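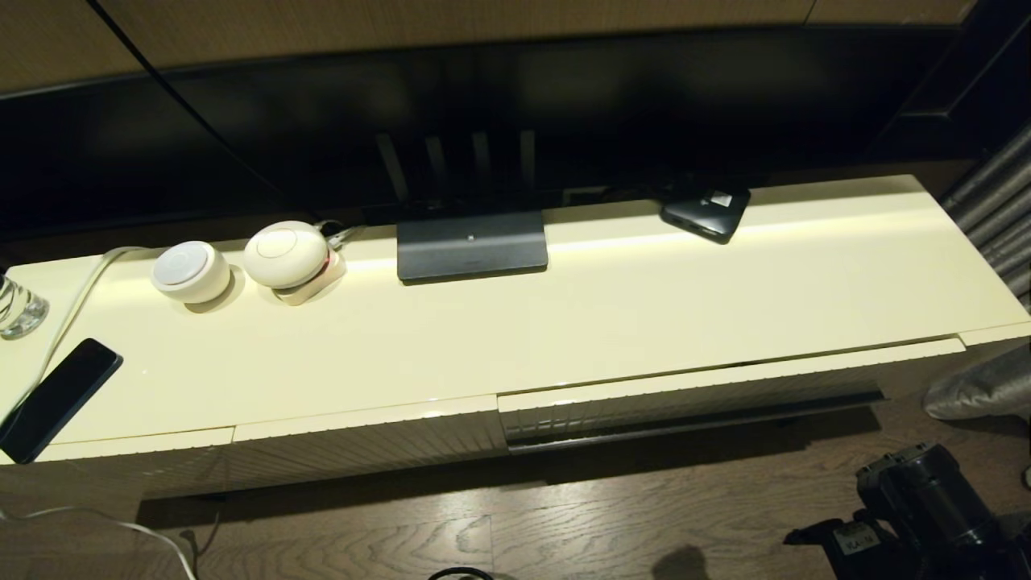
3.2 Planning the equipment budget

The purchase of equipment for the home trials was planned in two rounds. The first round covered the robot platforms and their spare parts, and the second round covered everything that had to be placed in the rooms where the robots would work. We describe both, as earlier reports on domestic robots give the price of the platform and very little else, and a group that prepares its own budget from such reports will ask for too little money.

The work at hand in all rooms was the tidying of living room surfaces. The robot had to approach a low piece of furniture, recognise the objects that stood on it, and pick up or move those which were named in the task list. Before we asked for any quotation, we wrote down what this work demands from the equipment. A television console is a good case to begin with. In the room of Figure 3 the top of the console is glossy and the television has a large dark screen, and both kinds of surface are difficult for a depth sensor. A clear glass tumbler stands at one end, next to a black smartphone whose lower end reaches over the front edge. Thin cables, white and black, run along the furniture and lie on the floor. Each of these details had a consequence for the budget, and most of the consequences were not in our first draft.

Figure 3. A living room console of the type used in the tidying task, with television, two round smart speakers, glass and telephone.

The first draft was prepared by the second author in May, before any visit to the homes. It contained one mobile base, one arm with a parallel gripper, one depth camera and a sum for travel. The draft was reviewed by Trudy Brunton, who had managed the equipment of an earlier study at the Trevaskis site. She made three remarks. The draft had no money for replacement of household objects that could be damaged during the trials. It had no second gripper, so that one broken finger would stop the whole schedule. Finally, it treated the service contract as an optional item, although the supplier would not answer questions on the arm controller without it.

We then compared two offers. The Morley base was cheaper to buy, but its batteries had to be ordered together with a special charger, and the charger had a long delivery time. The Trander base was more expensive and was delivered with two batteries. Its wheels were also larger. This last point received more weight than we had expected. A cable on the floor is a small obstacle for a person, but the small front wheels of the Morley base stopped at such a cable in the demonstration which the supplier gave us. It would be possible to fix all cables with tape before each trial. We decided against this, as the rooms should remain as the residents keep them. The Trander base was ordered.

For the arm, the important question was the reach at low height. The consoles in the homes are lower than the laboratory table on which arms are usually shown, and an arm that reaches the whole of a table may not reach the back of a low piece of furniture. Bereket Degefa built a copy of one console from board and asked both suppliers to bring their arm to it. One supplier agreed. The visit cost us half a day and saved, in our estimate, a wrong purchase, for the shorter version of the arm could not pass beside the television to the objects behind its stand. We recommend that a test of this kind be written into the plan before the quotation is signed.

The sensors were planned last. A single depth camera gave no reliable values on clear glass, and we added a second camera at the wrist together with a mount from Renitz. The mount was not a large expense. However, it had to be purchased separately and it passed through a different approval, with a delay of 12 days. We now place all mounts, cables and adapters in one order with the device they belong to.

Consumable items were calculated per trial. The plan provided for 139 trials, and for each group of trials we reserved one set of gripper pads. For household objects we created a small fund of 1,000 pounds. Residents were told in the consent form that a damaged object would be replaced with one of the same model where this could still be bought, and with the purchase price in other cases. Telephones were included in the fund, though we asked the insurer to confirm this in writing, and the answer came only after the third request.

The final budget differed from the first draft in 5 lines: the second gripper, the wrist camera with its mount, the service contract, the object fund and the storage of the equipment between visits. The last of these was missed by all of us. The base does not fit through the door of our usual store when the arm is attached, and to remove the arm means that the calibration must be repeated. A room on the ground floor was rented for the period of the study. The budget was approved on 9 Mar 2018 without further changes, and the orders were placed in the sequence of the longest delivery time first.

The settings of the arm and of the cameras are given in Section 3.3.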